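Spent the week recording demos for the PC disassembly task at Ovel. Some notes on teaching the arm, for anyone doing similar work.

1/ We tried two ways of showing it the job. One is grabbing the arm and moving it by hand. The other is driving it from a second, smaller arm on the next bench.

2/ By hand is easier to learn. New people get a usable demo in 10 minutes. The trouble is that your own arm is in the camera view for most of it, and the policy learns from that too.

3/ Remote is slower at first. You don't feel the part, so you push too hard. Herska added force feedback in September and it helped with connectors. It did very little for anything as small as a CPU.

4/ Our rule now: 3 practice runs that we throw away, then 30 that we keep. After 30 people get sloppy and we swap operators.

5/ Pauses matter. If you stop to think halfway through, the robot learns to stop there. Plan the whole move before you press record.

6/ Failed grasps stay in if you recover from them. If you drop the part and have to reach in with your own hand, delete the run.
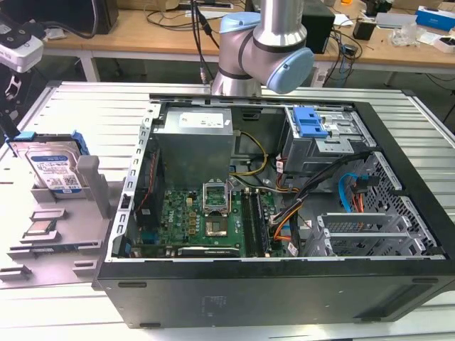 Tien-fu Lai · December 5, 2018

7/ Dell tower on its side, panel off. The socket bracket is up and the socket is empty. There's a CPU in the shallow slot of the printed fixture and a hard drive standing in it behind.

8/ Cables are still the worst part. They never sit the same way twice, so we move them a little between runs on purpose.

9/ Target is 200 good demos per part before we train again. Will post the numbers for the drive first. Anyone using Brunero for labeling, tell me how you handle split episodes.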